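Home | Reviews | Kitchen | Sitting & Working | Garden | About | Search

The Brultus standing mat, after a winter on my feet

Posted Apr 21, 2023 by Clyde Van Dusen

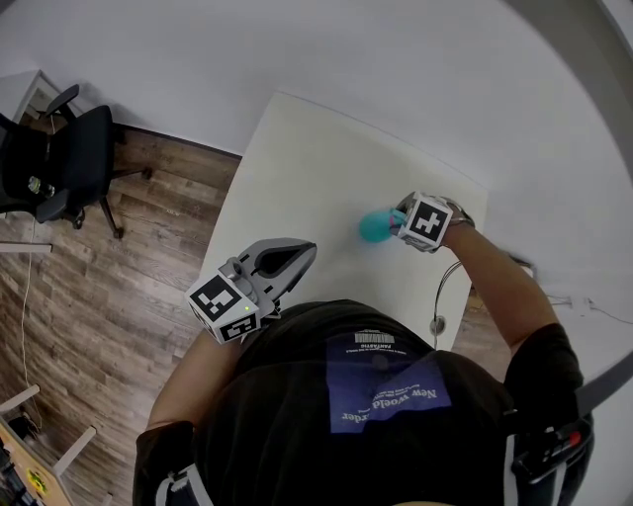 I should say at the outset that I never meant to become a person with views on floor mats. I've stood at a table for most of my working life, first in a print finishing shop in Dranddale and now at home, where I bind notebooks and mend the odd hymn book for people who are fond of them. For years I stood on whatever was there. Lino, mostly, and then the quarry tiles we found under the lino, which look lovely and are like standing on a cold pavement.

By last autumn my heels were telling me about it every evening, and my wife (who had been telling me about it for rather longer) left a page open on the tablet with the Brultus on it. I grumbled at the price, ordered it, and it came in a long box that the delivery man stood up in the porch like a visitor.

What you get

It's a single slab of dark grey foam with a slightly pebbled top and sloping edges all the way round. There are no instructions to speak of, only a card telling you to let it lie flat for a day before you stand on it. Mine took 2 days to stop curling at one corner, and I put the big atlas on it overnight to help it along. It smelt a bit like a new wellington boot for the first week. I opened the window, and I can't find the smell at all now, even with my nose down near it, which I tried this morning for your benefit.

I paid £126 including delivery. That is a lot for a mat, and I won't pretend otherwise. The one it replaced cost £11 from the market and was flat as a kipper by Christmas, so I suppose I'd already had a lesson in that.

How it feels to stand on

Firmer than I'd hoped on the first day, and I very nearly sent it back. I'd imagined something like a mattress. A friend of mine, Jacinto Ponce, spent years behind a fish counter, and when I complained to him he told me to give it a fortnight and stop prodding it. He was quite right! A soft mat feels wonderful for ten minutes and then your ankles are working all afternoon to keep you upright. The Brultus gives just enough under the heel that you shift your weight about without noticing, and by the end of that fortnight I'd stopped leaning on the table with my elbows, a habit I didn't know I had until it went.

My heels are much better. My knees are the same as ever, but they're old knees and I don't think it's fair to blame the mat for them. On a long sewing day I still sit down for the last hour, with a cup of tea and the radio.

Shoes make more difference than I expected. In slippers it's lovely, in socks it's lovely but a touch grippy when you turn, and in my stout brown lace-ups I may as well be back on the tiles.

The things I'd grumble about

The sloping edges are good, and I've not tripped on them once, though my wife has, carrying washing. They do gather fluff and paper trimmings in the little groove where the slope meets the flat part, and a broom won't shift it. I use an old pastry brush. PVA glue peels off the surface quite happily once it has dried, but a drop of bookbinder's ink got on it in February and that's there for good.

It also slides a little on the tiles when the floor has just been mopped. Wait until it's properly dry before you put the mat back down and it stays where it's told.

The other one I tried

I borrowed a Tesarham for 6 weeks from the Mahlangu workshop up the road, where they have a row of them by the cutting benches. It's thinner, a good deal cheaper, and the edges are cut square, so a trolley bumps over it. For somebody who stands for an hour or so at the ironing or the washing-up I think it would do very nicely, and you'd have money left over for some decent slippers. For whole days I missed mine, and was glad to get it down again.

Would I buy it again? Yes, and I'd get the longer size, as I keep stepping off the left-hand end when I reach for the thread. If anyone has had theirs for more than a couple of years, do write and tell me whether the middle goes flat. I stand in the same two places all day and I've begun to look at them rather anxiously.

Like our reviews? Leave your email address and we'll send you the new ones once a month.

Contact | © 2023 Sitting & Working Reviews | Back to top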